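Retail-tech list archive
Print this message | E-mail this message | 2 min read

Subject: Re: Fomik checkout fees after the Kotian deal
From: Araceli Contreras

Ajith Namboodiri wrote:

> Has anyone read the new seller terms from Fomik? They went out Saturday
> and I only saw them because a client forwarded the PDF. As I read it,
> shops under 1,000 orders a month stay on the old plan until June, and
> everyone else moves to the Kotian checkout right away. I have one client
> with 384 orders last month and another well over the line. Is the count
> per shop or per account? The second client runs two shops on one login.
>
> Ajith

Ajith,

It's per account. I asked their seller support the same question and got a reply in writing, so your second client should add both shops together. Returns are left in the count. Canceled orders come out if they were canceled before shipping.

The part that caught me was the payout schedule. Under the old plan Fomik paid every week. Kotian holds the first payout for 19 days after the switch and then goes to every 2 weeks. For a shop that buys stock with last week's sales, that is a real gap. I told my clients to put cash aside for it now and to hold off on big reorders until the first payout lands.
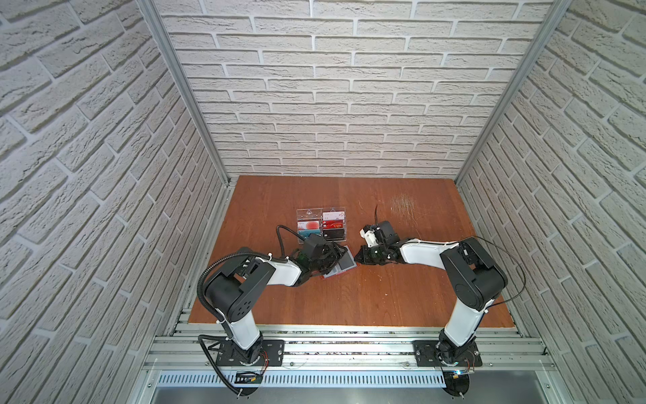

Two robot arms at the front of a wood tabletop, with white brick-pattern walls behind.

On fees, the percentage is the same as before. What changed is the charge for saved carts, which used to be free and is now billed per reminder e-mail. You can turn the reminders off under Store > Messages. They are on by default after the move, even if the shop had them off.

I looked at Granavton as another option. The checkout is fine, but the product import dropped the size variants on my test catalog and I had to enter them again by hand. Badano kept the variants but has no sales tax setup for multiple states, so it was no use to me.

If your smaller client isn't in a hurry I would leave them where they are until June. Export the customer list first either way. The old export page goes away once an account has moved.

Araceli

Reply to list | Contact the list owner | Copyright the list members | Back to top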